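FOR RELEASE IN FEBRUARY

Nostine opens its board game lending library in Grernard

I've been itching to share this one! Starting in February, anybody with a Grernard address can borrow board games from our Nostine shop on Đàm Street, free of charge, for 3 weeks at a time. We have 100 titles on the shelves for opening morning, and more boxes in the back that I'm still sorting through (missing pawns, mostly).

The idea came out of our swap nights, where people kept asking if they could take a game home for a bit before deciding to buy it. I said yes so often that I figured we should just make it official.

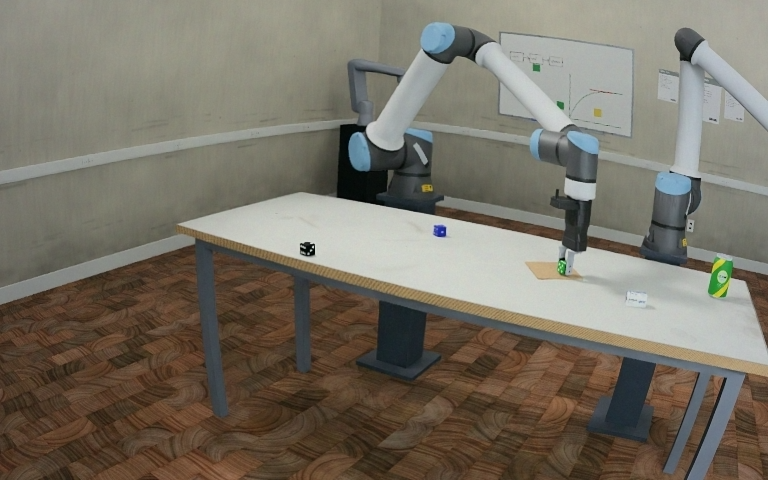
You don't need a membership card or a deposit. Bring something with your address on it, pick a game, and we'll write you down in the book. Kids can borrow too if a grown-up signs for them. If a piece goes missing, please tell us so we can replace it before the next family sits down to play.

We're also launching Stestik, our own little dice game, on the same day. I've been working on it for 24 months, on and off, and my kitchen table has seen every bad version of the rules. It plays fast, it's easy to teach, and yes, there's a fair amount of yelling at our house when the scores come in. 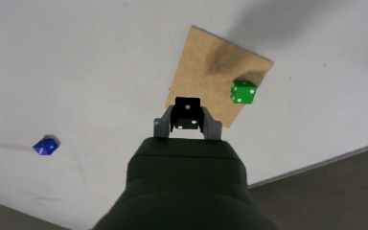 Black, green and blue dice on the tabletop.

The first printing of Stestik is 3,024 copies. Some go into the lending library right away, and the others will be for sale at the counter and through the Nostine website.
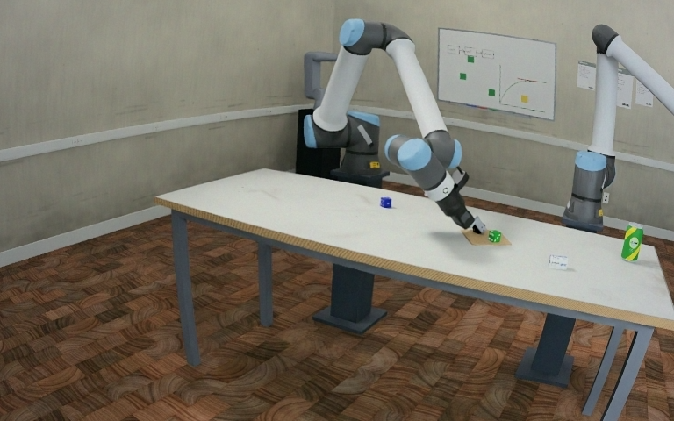 Opening day runs from 10 a.m. to 6 p.m., with teaching tables going all afternoon and coffee on us until it runs out. Parking behind the bakery is fine after noon, but please leave the two spots by the loading door open.

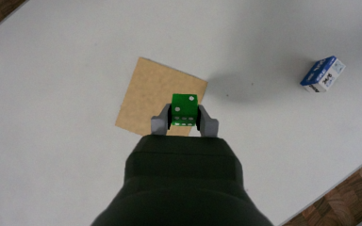 White tabletop, wood floor.

Got old games you don't play anymore? We'd love them, even if the box is beat up. Drop them at the counter during shop hours. Reporters who'd like a copy of Stestik to try can ask at the shop or write to the Nostine press desk, and I'll get one in the mail to you.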